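Pension in Ramholm — Frühstück wirklich inklusive?

moorhexe
Das Haus Kuusisto in Ramholm wirbt mit »Frühstück inklusive« für 183 Euro die Nacht. Im Kleingedruckten steht dann etwas von 39 Euro Servicepauschale. Zahlt man da nicht doch extra?

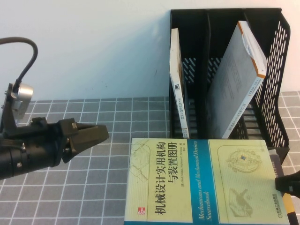

Der Shuttle ab Fosthorpe soll auch gratis sein. Glaube ich erst, wenn ich drinsitze.

Boltell
Die Pauschale fiel bei uns im Oktober pro Aufenthalt an — Frühstück kostete nichts. Lass es dir trotzdem schriftlich geben.

kielholer
Shuttle? Viel Glück.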